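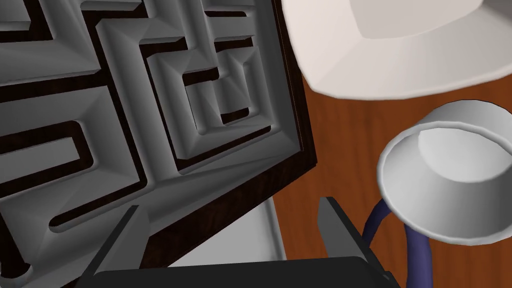 4.2 观测配置与遮挡分析

本节讨论观测配置对长时程桌面操作策略的影响。全部实验在 Fomgate 仿真环境中进行，任务对象为迷宫板。迷宫板由浅灰色凸起墙体与深色通道构成，外缘为深色木质边框，其几何结构细密而重复，局部特征之间相似度较高。这一性质使单纯依赖局部外观的位姿估计容易产生错位匹配，即将某一段直角转弯误认为相邻的另一段。因此，本文将该对象作为检验视角融合方法的主要测试项。

策略输入由两类图像组成。第一类为近距离视角，主要用于确定夹爪手指与板缘之间的相对位置。图4(a)中，夹爪两指张开，位于板的下缘处，木质桌面与白色灯罩出现在右侧。此类图像中夹爪与目标边缘同时可见，相对位姿的可观测性较好，但迷宫板仅有一部分进入视野，其整体朝向须由可见的边框转角推断。第二类为俯视机身的全局视角，用于确定双臂、柜体与墙角之间的空间关系，其局限在于机身自身造成的遮挡，详见下文。

4.2.1 视角融合模块

记近距离图像特征为 F_n，全局图像特征为 F_g。两者经各自的编码器提取后，投影至同一维度，再送入交叉注意力层。与直接拼接相比，交叉注意力允许近距离特征按需查询全局特征中的对应区域，而不要求两类图像在像素层面对齐。编码器采用 Vavix 主干网络，参数在两类视角之间不共享。预实验表明，共享参数时网络倾向于忽略全局图像，注意力权重集中于近距离分支，融合模块退化为单视角结构。

注意力层之后接可见性加权。对每个特征块估计一个介于零与一之间的可见性系数，遮挡区域的系数趋近于零。该系数由仿真器提供的分割掩码监督，仅在训练阶段使用；推理阶段由网络自行预测，不再读取任何仿真器内部状态。可见性损失与动作损失的加权系数在全部实验中保持一致，未针对单个任务单独调整。

动作头输出双臂末端位姿增量与夹爪开合指令。左右臂共用同一动作头，以臂标识向量区分。早期版本曾为两臂分别设置动作头，但在单臂静止的任务阶段，静止一侧的动作头梯度过小，切换至该臂执行时出现明显的动作抖动。改为共用之后，该现象减弱。

4.2.2 数据与训练

训练集由遥操作轨迹组成，共874条，其中700条用于训练，其余用于验证与超参数选择。轨迹按场景布局划分，同一布局的轨迹不同时出现在两个子集中。若按轨迹随机划分，验证误差会被低估，原因在于同一布局下的墙面纹理与家具位置完全相同，网络可以借助背景记忆目标位置。

每条轨迹在入库前经过一致性检查。检查内容包括时间戳单调性、关节角连续性以及图像与关节状态的同步误差。未通过检查的轨迹整条剔除，不作截取或插值处理。时间戳修正采用与 Ilness 工具链相同的约定，以图像采集时刻为基准，关节状态按最近邻方式对齐。

训练时对两类图像施加不同的增强策略。近距离图像采用小幅度的平移与亮度扰动，不作旋转，以免破坏夹爪与板缘之间的方向关系。全局图像除亮度扰动外，另随机遮盖部分区域，用以模拟机械臂在不同构型下产生的遮挡。每组配置以3个随机种子重复训练，下文的比较均以种子间的平均表现为准。
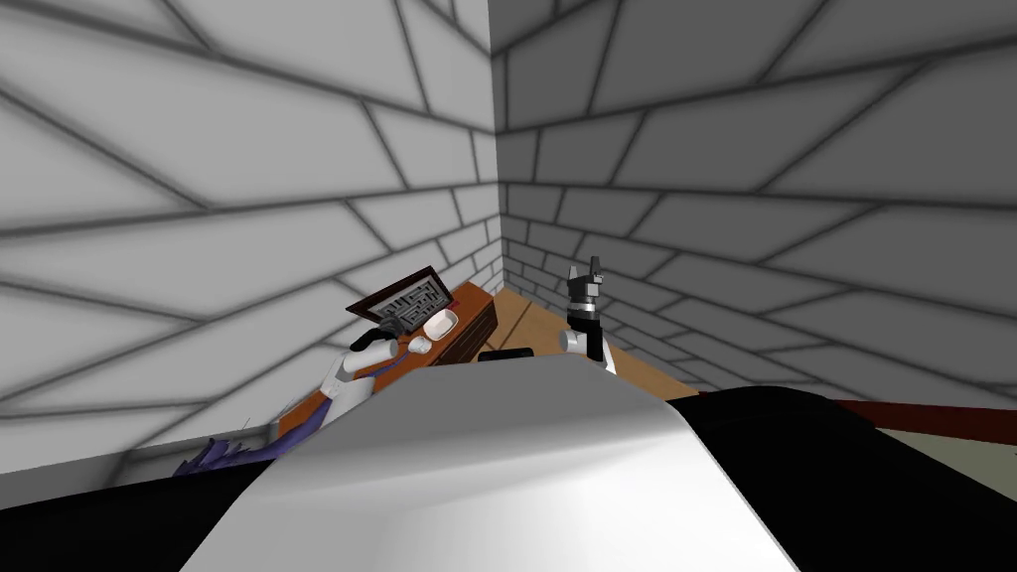 Hongjun Deng

4.2.3 自遮挡的影响

全局视角中的主要遮挡源为机器人自身。如图4(b)所示，白色机身占据视野下半部分，柜体下部、部分地面以及双臂的基部均被其上缘遮住。带深色边框的迷宫图样斜置于柜面之上，右侧为一只白色小碗；左臂末端的黑色夹爪位于柜面附近，右臂竖直，手指朝上。在此构型下，目标本身仍可见，而手臂基部不可见，因而仅凭图像难以恢复完整的运动链，须结合关节状态进行推断。

针对这一情形，本文比较了2种处理方式。方式一将机身区域以固定掩码置零，使编码器不接收该区域的任何信息。方式二保留原始像素，由可见性系数决定其权重。方式一实现简单，训练初期收敛较快，但固定掩码无法反映手臂运动造成的动态遮挡，当夹爪进入目标与相机之间时，其性能下降较为明显。方式二在训练初期波动较大，随着可见性预测趋于稳定，其末段表现优于方式一，后续实验均采用该方式。

墙面纹理是另一项干扰因素。左右两面墙采用同一类大尺寸砖块图案，灰缝方向在墙角两侧不同，并向角线汇聚。对于基于边缘的特征提取方法，砖缝产生的强响应可能高于迷宫图样内部的细线响应。对注意力图的检查显示，未加可见性加权的基线在训练早期将相当一部分权重分配给墙面，而非柜面上的目标。加入近距离分支后，该倾向有所缓解，墙角附近砖缝较密的区域仍存在残余响应。

4.2.4 消融结果

消融实验分别移除近距离分支、全局分支与可见性加权。移除近距离分支后，失败主要集中在接触阶段，表现为手指闭合时与板缘错开。移除全局分支后，接近阶段的路径变长，且在目标初始位置远离夹爪时容易丢失目标。移除可见性加权的影响介于二者之间，并与遮挡程度有关：目标完全可见时，其表现与完整模型接近；遮挡加重后，差距随之扩大。

为排除参数量差异的影响，另设一组对照，将可见性预测头替换为结构相同但不受监督的分支。该对照组的表现与直接移除可见性加权的配置接近，说明增益主要来自掩码监督，与网络容量的关系较小。Fan 基线采用单一全局图像与较深的编码器，其接近阶段表现稳定，接触阶段的误差模式与移除近距离分支的配置相似。

4.2.5 局限

上述结果均在仿真中取得。渲染图像的光照均匀，通道内的阴影柔和，真实相机下的高光、噪声与运动模糊未纳入考察。可见性监督依赖精确的分割掩码，在真实数据上须由人工标注或由分割模型近似给出，其误差对加权机制的影响尚待评估。此外，右臂在部分任务阶段保持静止，数据集中双臂同时接触同一目标的样本较少，所学策略在双臂协同搬运中的表现不能由本节结果直接推出。相机外参在全部轨迹中视为已知，外参偏移下的鲁棒性将在第5节讨论。

图4 两类观测视角。(a) 近距离视角，夹爪位于迷宫板下缘；(b) 全局视角，机身遮挡视野下半部分。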